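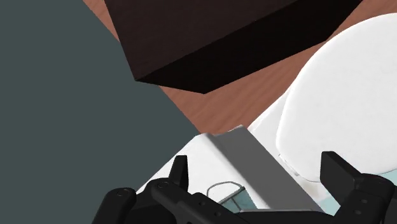

Runley, 17 ago 2018

Hola a todos, contesto rápido que entro a turno en nada.

Siwan Pugh escribió:
> ¿Alguien sabe qué pasa con la gente de la línea de Ernel cuando
> entren las dos celdas nuevas? En Coutinho nos dijeron que nadie
> cambiaba de puesto y en abril ya estaban rotando a media plantilla.
> Y otra cosa, ¿quién firma las paradas, el operario o mantenimiento?

Siwan, lo que sé hasta hoy. De momento todo en simulador, la pinza de dos dedos negros y la mesa de madera con la pieza blanca, el bloque marrón oscuro al fondo y lo pequeño azulado de cristal (o eso parece) entre los dedos. Eso último es lo que nos trae locos. A mano lo coge cualquiera sin mirar, y al programa hay que explicarle todo: por dónde entra, cuánto aprieta, que no se lleve por delante el asa de alambre.

Llevamos 1.319 intentos apuntados en la hoja compartida. Los apuntamos nosotros, los de línea, no Zenorness. Ese trabajo antes no existía y no sale en la ficha de ningún puesto, ni en la nómina. Lo he preguntado dos veces, sin respuesta.

Puestos: somos 33 en el turno de mañana. Nos hablan de formar a 30 como supervisores de celda. Los otros tres, ni idea. Por escrito nada todavia.

Paradas: según el borrador firma el operario. No me gusta. Si paras tú y luego te piden cuentas por la producción, la gente deja de parar. En la reunión lo dije y quedó en "se estudiará".

Formación, más de 74 horas por persona, parte fuera de turno. Eso hay que pelearlo ya, antes de que cierren el calendario.

Si alguien tiene el acuerdo que firmasteis en Coutinho que lo mande a la lsita, aunque sea una foto del papel. Me voy.

Un saludo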